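Household and Shop-Floor Chores by Machine: Frequently Asked Questions
Maintained by the applications desk at Gatisau. Last revised in August.
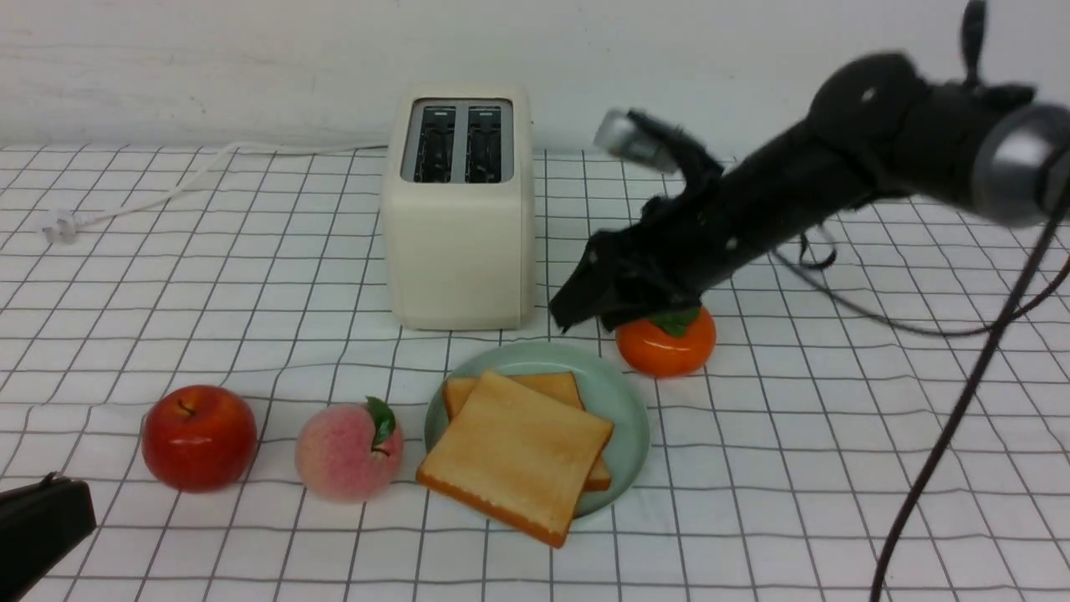 Breakfast bench: gripper over the persimmon, with toaster, plate of toast and other fruit.

General

Can a robot arm do kitchen chores yet?
Some of them, under conditions. A single arm with a suitable gripper can pick up one item from a clear table and put it down somewhere else with good reliability. Cooking a meal in a kitchen it has not been set up for is outside what we offer or would recommend buying from anyone at present.

What do you mean by a chore?
A job with a start state and an end state that a person can check by looking. "Put the fruit in the bowl" is a chore. "Tidy up" is several chores, and the machine has to be told which. Most disappointed enquiries we receive come from the second kind of wording.

Which chores are closest to being practical?
Moving rigid or nearly rigid objects of known size between known places. Loading a tray, emptying a tray, sorting fruit by type, placing boxed goods on a shelf. Work with cloth, film, bags or liquids is further off.

Handling food

Why is fruit used so often in trials?
It is cheap, it varies from piece to piece, and it marks easily, so excess force shows. An apple is smooth and tends to roll. A persimmon is squatter and sits better, but the calyx on top can catch a finger. Loïc Bouvier's handling notes give a separate grip setting for each.

Can it pick up toast?
Usually, from a plate, if the slice overhangs the rim. A slice lying flat is harder because there is nothing to get under. Two slices stacked are harder again: the arm often takes both. Crumbs on the finger surface reduce grip and should be brushed off between runs.

Can it put bread in a toaster?
This can be done with an upright two-slot model fixed in position. The slot leaves little clearance, so a slice that has turned slightly in the grip will strike the edge. In our last series of 100 insertions the commonest fault was rotation of the slice before it reached the toaster. We do not run the heating cycle unattended.

Do fabric-covered fingers help?
They spread the load on soft produce. They also wear, absorb juice and need changing. For packaged goods we fit bare fingers.

Shop floor

Is shop-floor work easier than housework?
Generally, yes. The bench stays where it is, the parts come in known sizes and the lighting can be controlled. Fosport has a packing cell which lifts one size of carton from one conveyor. It does this all day – and would need setting up afresh for a second size.

What is the cycle time?
For a single pick and place on an open table, allow several times what a person would take. Perrine Tanguy publishes the timings for each bench test, failures included. A figure quoted without its failures should be treated with caution.

Does it need someone present?
Yes. Each cell must have a trained person within reach of the stop button. One person may look after 2 cells if both stop buttons can be reached without crossing a walkway.

Setting up

How should the work surface be prepared?
Use a flat surface with a matt finish. A cloth printed with a square grid makes it easier to judge by eye where objects have been placed, but it must be pulled tight. Keep appliance leads away from the path of the arm. Leads on the arm itself need enough slack for full travel, and should be checked for snagging at the start of each shift.

How long does a new task take to set up?
It depends on the number of object types. The fruit sorting task required 184 demonstrations before Thanakorn Rattanakul signed it off for visitors. A task with a single rigid part may need far fewer.

What does a trial cost?
The standard bench trial is £1,980, covering one task, one gripper and a written report. Objects are supplied by the customer. Travel is charged separately.

Can I use my own arm?
Hondia and Renaud arms are supported with our standard mounting plate. For anything else, send the flange drawing first.

Buying decisions

Should I wait?
For the home, we would wait. For a repetitive bench job with few part types, a trial is worthwhile now.

Whom do I contact?
Gaspard Bailly deals with trial bookings and Quentin Renaud with repairs and spare fingers. Bench visits are on Monday afternoons by appointment. Please bring closed shoes.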